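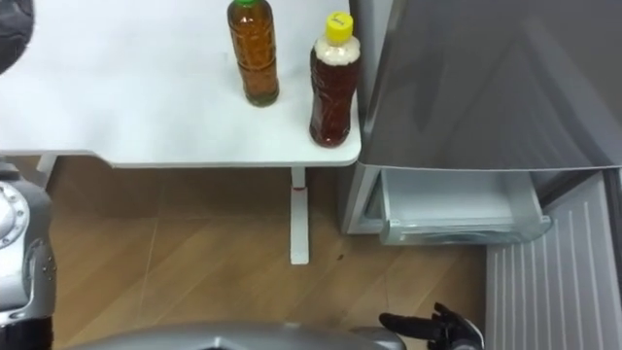
3. Household beverage storage and consumption in Plunside

3.1 Sample and procedure

Households were drawn from the municipal water register for Plunside, which lists every metered dwelling in the town. We wrote to 1000 addresses and received usable diaries from 282. Each household kept a record of every drink bought, prepared or finished at home over 17 consecutive days in July. The diary form was adapted from one used by Nutsugah in the Khondokar district, with two changes. Tap water drunk straight from the faucet was left out, and ready-to-drink tea was given its own line instead of being grouped with soft drinks.

One adult in each household filled in the diary. Entries were made at the time of opening a container, not at the time of purchase, so a bottle bought in the first week and opened in the second counts toward the second. Respondents also wrote down where the container had been kept before opening (refrigerator, cupboard, counter or table, other) and where it was put afterward if anything was left in it. Diaries with more than two blank days in a row were treated as unusable and are not part of the 282.

3.2 Ready-to-drink tea

Bottled tea appeared at least once in 212 diaries. It was more common in households with a member between 15 and 30 years old, and less common where someone in the home brewed loose tea daily. The two habits were not exclusive. Several respondents brewed tea in the morning and opened a bottle in the late afternoon, and some noted that they thought of them as different drinks.

Figure 1. Two plastic bottles of tea on a white tabletop beside a refrigerator.

Storage before opening varied more than we had expected. Unopened bottles were often left on a table or counter and moved to the refrigerator only when space came free. In smaller apartments the refrigerator was usually full by the day after the main shopping trip, and tea was among the first items to be left out, along with mineral water and juice in cartons. Milk and beer were almost never left out.

After opening, most respondents reported refrigerating what remained. The exceptions were mainly single-person households, where a bottle was opened and finished in one sitting.

3.3 Limits of the diary data

The recording period fell in warm weather, and consumption of cold drinks is likely to be higher than the yearly average. The Ester survey, which used a similar form in winter, found a larger share of hot drinks, but its sample was limited to families with children and the two sets of results should be compared with care.

The diaries also do not record volume. A half-liter bottle and a two-liter bottle each count as one entry. A follow-up in Gruketti will ask respondents to copy the volume from the label, and the form for that study has been shortened to make room for the extra column. Drinks consumed at work or school are outside the scope of both studies.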